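# The Tub

So I bought the tub. I know, I know. I'd been stuck at 201 on the bench since May, and when you're stuck on a number that long you start looking at tubs.

It was called Trirkidex and it cost $50, which was more than my shoes. The label had a lightning bolt on it and a whole paragraph about "cellular readiness." I read that paragraph standing up, sitting down, and once in the bathtub, and I still couldn't tell you what part of me was supposed to be ready.

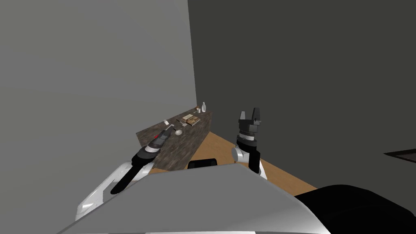 Dell Farraday

The store was Undside, over in Ullelport, next to the place that fixes vacuums. The kid at the register scanned it and asked if I had a loyalty card. I said no. He asked if I wanted one. I said no again, and then somehow I was filling out the form anyway, and I walked out with 2,372 welcome points (good for one shaker bottle, lid sold separately!).

My first scoop was on an empty stomach, in the parking lot, out of an old coffee cup. It tasted like a blue raspberry had been left inside a battery. I sat there with both hands on the wheel waiting to feel something. What I felt was my ears. They got warm, then they got itchy, and then my whole face joined in, and I thought, okay, this is it, this is cellular readiness.

I went in and loaded the bar. I was so sure. I even did the thing where you slap your own chest, a thing I've made fun of for my entire adult life.
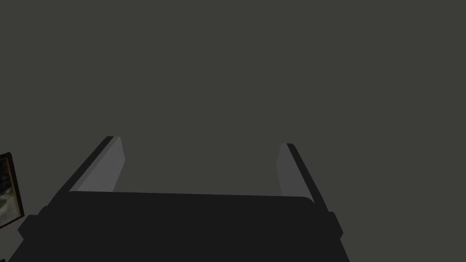
Anyway, the bar came down fine. It came down beautifully. Then it stayed down, and I lay there under it blinking at the ceiling fan until a lady from the water aerobics class walked over in her swim cap and took one end. She didn't even put her towel down. "Breathe out next time," she said, and flip-flopped back to the pool.

I drove home to Morris with the windows open, scratching my face at every red light. At home I called my sister and told her the whole thing, and she laughed so hard she had to hand the phone to somebody, and that somebody was my mother.

My mother wanted to know what I'd had for breakfast. Nothing, I said. And lunch? Well, the scoop. There was a long quiet on the line, and then I heard her open her refrigerator, like she could feed me through the phone.

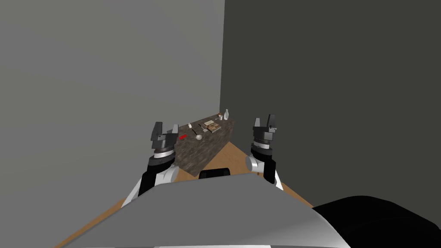

*By Dell Farraday | February 17, 2024*

She showed up that evening with a chicken casserole, a dozen boiled eggs, and a bag of oranges, and she put the tub on top of my refrigerator, way in the back, where I keep the waffle iron. I ate for 4 days. I slept, too, because it turns out itchy people don't, and I'd been running on fumes a lot longer than I'd been running on blue powder.

Then I went back. Same bench, same fan. I let my breath out on the way up and the bar wobbled, thought about it, and went. I racked it and looked over at the pool windows, but the class had let out already, so I just sat there grinning at a row of wet kickboards.

I still have the tub. I still have the points, too, and last night I went online to see what a lid costs.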